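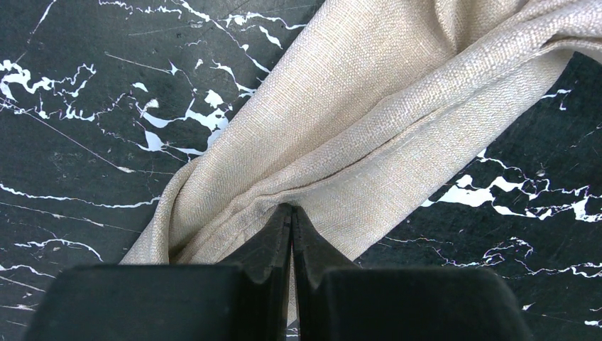

We've had the Penarach two-arm kit on trial for 17 days and a few people have asked whether it's worth the money. Going to put it all in one thread so I can stop answering by email.

Background first. I run a small linen hire business. Napkins, runners, table squares, mostly a beige weave because that's what the venues want. Folding is the part of the day that eats staff hours. Washing and pressing are sorted, folding isn't.

The kit is sold by Zudine. You get two arms, two grippers, the mounting rails, a controller and a licence for their teaching software. You supply the table and the computer. It came in four cartons and the packing list matched, which I can't say for the last machine we bought.

Setup took Rin Takeda and me most of a weekend. Rin does our maintenance and is more patient than I am. The arms bolt on at the front edge, one each side. The manual says to tighten everything before you run the alignment routine. Do it the other way round. We had to undo the left one and start again.

Teaching it a fold: you guide the arms through the job over and over, save each run, then leave the software to train overnight. Zudine suggests 30 runs for a simple fold. We did 30 for a napkin in half and it was passable. For a runner we needed a good many more.

Gripping is the strong point. The fingers have fine ridges on the inside edges and they hold a woven cloth well. I was expecting pulled threads. I've gone over the trial pieces under a lamp and haven't found any I'd blame on the kit.

Picking up one layer when you want one layer is harder. If the weave is open it usually manages. If the cloth has just been pressed and the layers are sitting tight together, it will often take both and carry on as if nothing's wrong.
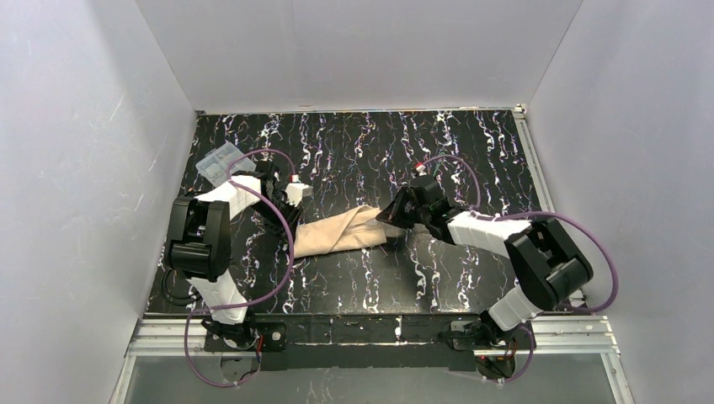

Where having two arms pays off is long pieces. With one arm you're dragging a runner over itself and hoping. With two you can hold both ends and keep some tension on it, and the folds come out straighter. If you only do small squares I'd price up a single arm first.

Speed. It's slow. Revathi Unnithan, who has folded for us for years, did 16 runners in the time the kit did 4. Hers were neater too. She was polite about it.

The comparison isn't quite fair because the kit doesn't stop for lunch and Revathi does. But anyone telling you this replaces a folder at the current speed hasn't stood next to it.

Surface matters more than I thought. Linen slides a lot on a polished top. That helps when the arms are pulling a piece square and it's a nuisance when they're trying to turn a corner over. Try a few surfaces before you teach it anything, as you'll be redoing your runs if you change later. Ask me how I know.

Hoses and cables: leave plenty of slack. Ours were too short on the first go and the arm would reach a certain point and slow right down. Longer loops fixed it. Check they clear the elbow at full stretch before you clip anything in place.

Noise is fine. You can have the radio on at a normal volume and talk across it.

Support has been decent. I rang twice. The first call sorted the alignment problem in ten minutes. The second was about the double layer issue and they told me it's known and there's an update due in December. I've put that in my notes as "maybe".

We also looked at the Citico folder, which is a proper machine with rollers. Much faster and much dearer, and it only does the sizes it's built for. If you're doing sheets all day, go and look at that one. We do odd sizes in small batches so it didn't suit.

Someone asked about Amano grippers as an upgrade. Haven't tried them. Zudine's bracket apparently doesn't fit without an adaptor, so ask for a price on the adaptor before you get excited about the price of the gripper.

Where I've landed: I'm not buying at full price. I've asked Zudine to extend the trial so we can run it on runners only, on the quiet days, and see what it does to the hours. If they say no it goes back in its cartons.

Happy to answer questions about setup. Please don't ask me about the programming side, that's all Rin, and Rin isn't on here.

Few people asking about fitted sheets. No. I didn't even try.

More from this author
Pressing runners without shine marks
What we pay for linen repairs and when we give up on a piece
Second-hand ironers: things to check before you hand over cash
Colour matching beige across different suppliers

We use cookies to remember your settings and to see which posts are read. By continuing to browse you agree to our use of cookies. Manage preferences | Accept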